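Saturday, February 21, 2026

I have been promising myself all week that I would sit down and write this properly, with a cup of tea and no laptop in reach, and of course it is nearly ten at night and the tea has gone cold twice already. But I'm here, and the kitchen is quiet, and I want to get the last few days down before they blur together the way the fall did.

So. We got the desk at Bindgate!

Well, two desks, and a share of the long bench at the back, and a locker whose door only closes if you lift it first. The email came on the morning I had decided to stop checking for it. I read it standing up in the hallway with one shoe on, and then I read it again to be sure it wasn't the polite kind of no that starts out sounding like a yes. It was a yes. Six months to begin with, renewable if we hit the things we said we would hit, and a mentor hour every other week, and the use of the meeting room if you write your name on the sheet early enough. I sat on the stairs for a while after that.

I keep thinking about last October, when I went to the open evening and nearly turned around in the parking lot. Everyone going in seemed to know everyone else, and they all had those soft vests on, and I had come straight from the dentist with half my face still asleep. I went in only because it had started raining. I ate three tiny sandwiches on the good side of my mouth and listened to people talk about runway, and I remember thinking that a seed-sorting company run by one person out of a spare bedroom was going to sound very small in a place like that. Maybe it did. They said in the letter that they liked how small it was, that it was a clear problem with a clear customer, and I have chosen to take that as a compliment.

There were 46 applications for this round. I wish they hadn't told us that, because now I lie awake thinking about the other people reading their own emails in their own hallways. I know what that feels like. I have had four of those from other programs, and one from a place that spelled the company's name wrong in the subject line. (Fototard. It isn't a difficult word. I'll grant it isn't a lovely word either, and I've been told so by nearly everybody I've ever handed a card to, but I registered it at one in the morning and paid for the domain for five years, so there we are.)

The money side I want to write down plainly, so that I can look back and see whether I was being sensible or not. The desks come to $1,572 for the six months, paid in two pieces, which is a good deal less than the place downtown wanted and includes the heating. Bindgate gives a starter grant of $2,000 to each new company, which sounds like a fortune until you put it next to a list. I put it next to a list. After the first desk payment and the insurance they ask for, and a proper pair of scales to replace the kitchen ones, and the fee for the trade fair table in the spring, I have $1,204 left in the business account as of this morning, and I would very much like most of that still to be there at Easter. I've moved it to the account that takes two days to get anything out of. I know myself.

I went over on my first real day with two boxes and the plant. The bus driver let me put the plant on the seat beside me and didn't charge it, he said, because it looked under five. The building is warmer than I expected and the floors creak, and there is a smell of coffee and sawdust that I already love. My desk faces a window onto the loading dock, so I can see the trucks come and go, and I got less done than I should have because there was a very long business with a delivery that wouldn't fit through the door and had to go all the way around the block.

The people across from me are called Fawzy, or their company is, and they make software that helps small clinics keep track of who has canceled and who is waiting for a spot. They are terribly nice and they all type like hail on a roof. On the other side is Denell, who do something with water meters that I have now had explained to me twice and could not repeat to you under oath. I nodded a great deal. They have a bowl of clementines on the corner of their table with a note that says please, and I have been saying please and taking one every afternoon. I must bring something in return next week. I thought maybe the lemon bars, though the last batch came out like a doormat, so perhaps a practice run tomorrow.

What I hadn't bargained for is how much good it does me just to have somebody ask how it's going. I've been alone with this for almost two years. When something broke I'd say a bad word to the wall, and when something worked I'd tell the wall that too, and the wall was about equally interested both times. On my second day I finally found out why the labels were coming off the order form in the wrong sequence (a space, one single blank space, at the end of one customer's name, since before Thanksgiving!) and I must have made a noise, because three people looked up, and then one of the clinic people came around the desk to see, and was properly pleased for me. I walked to the bus feeling as though I'd won a ribbon.

The mentor hour was harder. I had prepared eleven pages and we got to page two. I was asked who buys from me now, today, with money, and I began explaining who might, and was stopped, very kindly, and asked again. The true answer is nine garden clubs and a nursery. I said it out loud and my ears went hot. Then I was asked what the nine clubs have in common, and I didn't know. I'd never asked them! I have all their phone numbers, I know which ones want the wildflower mixes cleaned twice and which one always pays late, and it had never crossed my mind to call them up and find out why they stayed. That is my homework for the coming week, ten phone calls, and I'm dreading it more than I dreaded the application. I've written a little script. The first line is "Hello, it's only me," which I suppose I ought to change.

I was also told, again kindly, that I charge too little. I've known it for a long while. Every time I go to raise the price I picture one particular lady opening the envelope, and I can't do it. But the postage alone has gone up twice since I set those prices, and if I'm going to be a business and have a locker and a name on a door then I'll have to be able to write a letter with a larger number in it. I'll draft it Monday. I'll draft it and leave it a night and then look at it again, and if it still seems fair I'll send it.

Things I want to remember to do, while I think of them:

- return the borrowed extension cord before it becomes mine
- ask whether the bench can be used in the evenings
- buy a mug that doesn't look like everyone else's mug
- call the nursery first, they're the friendliest
- write the desk rent due date on the calendar in red
- find the other glove

I should say something about home too, so this isn't all business. The pipes under the bathroom sink have stopped knocking on their own, which worries me more than the knocking did. The snow is going gray at the edges of the yard, and I heard a cardinal this morning giving it everything he had from the top of the neighbor's maple. I stood at the back door in my robe and listened until my feet couldn't stand it. I had soup for supper, the last of the barley one, and there's a heel of bread left for the morning if I don't eat it before I go up.

I think I'm happy. I'm a little frightened of the phone calls and a little frightened of the spring, and my back is sore from carrying those boxes, and I keep getting up to check that the building key is still in my coat pocket, where it has been every single time.
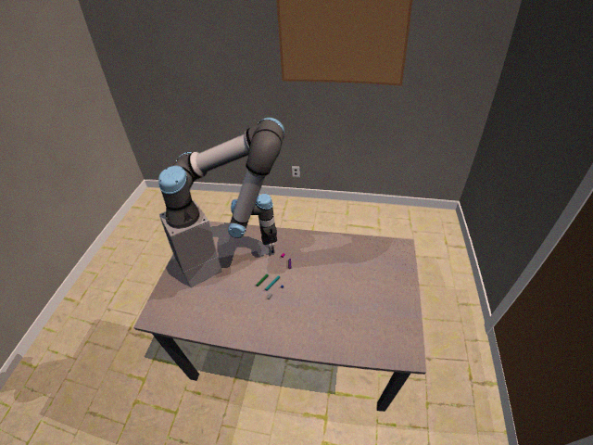
I've put it on the hook by the door now, on the green ribbon, so I can stop checking and go to bed. Lemon bars tomorrow, if there are enough eggs.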